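The small parts stay with you

The woman who runs the film blog Ramilari asked me not to print her name. "My readers know me as the blog, and this is enough," she said when we spoke by telephone. She lives near Wirnlow, works in a dental office by day, and writes at night about the supporting players of old black-and-white pictures.

She began with one post about an actress who played landladies. It got 16 readers. "I was very happy with 16," she said. "I thought, who are these people?" One of them wrote to her from Rokemora and sent a list of films she had never heard of. She is still working through it.

Her catalogue now has 1,239 entries, one for each performance she has watched and written up. Some are only two lines. Others, like her long piece on hotel clerks in comedies, took her most of a winter.

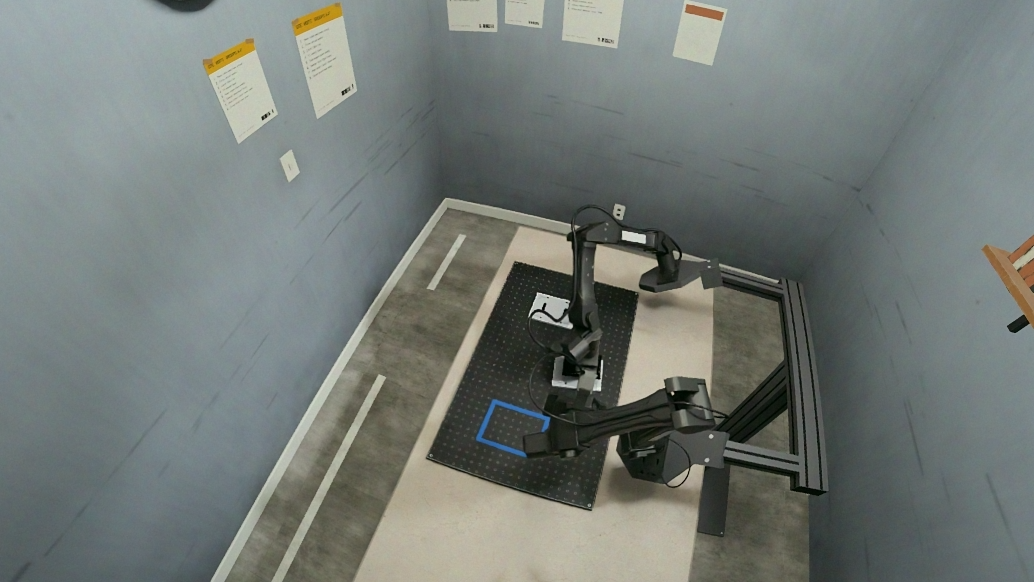
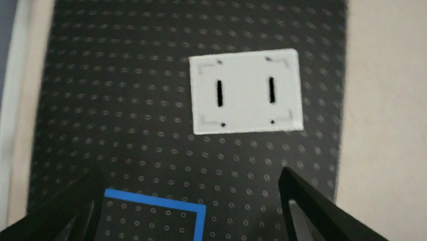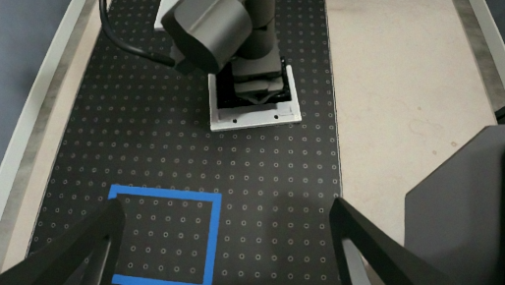
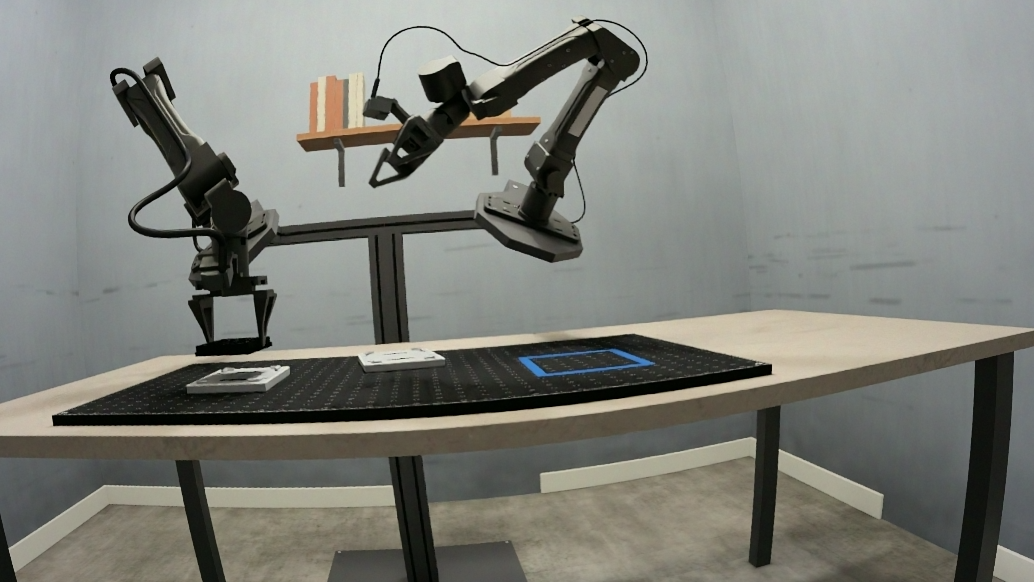
On watching for the second face

I asked how she chooses a subject. She watches every film twice, she told me, and the second time she tries to ignore the stars. "You look at the person who holds the door. Sometimes this person is listening better than anybody." Her favourite is a judge with 73 seconds on screen — she timed it — who never raises his voice.

She is less patient with lists of the greatest this or that. "A list is quick to read and quick to forget. I would like more than 500 words on one neighbour."

In May she will host her first blogathon, with neighbours as the theme. Other bloggers can choose any film made before colour became usual, and two people may write on the same actor. She has already kept one for herself, a nosy upstairs tenant in a picture she saw at the old Wattanapong cinema when she was a student. The copy was bad and the sound went away in the last reel. She has not found a better one yet, but a collector has promised to look in his boxes.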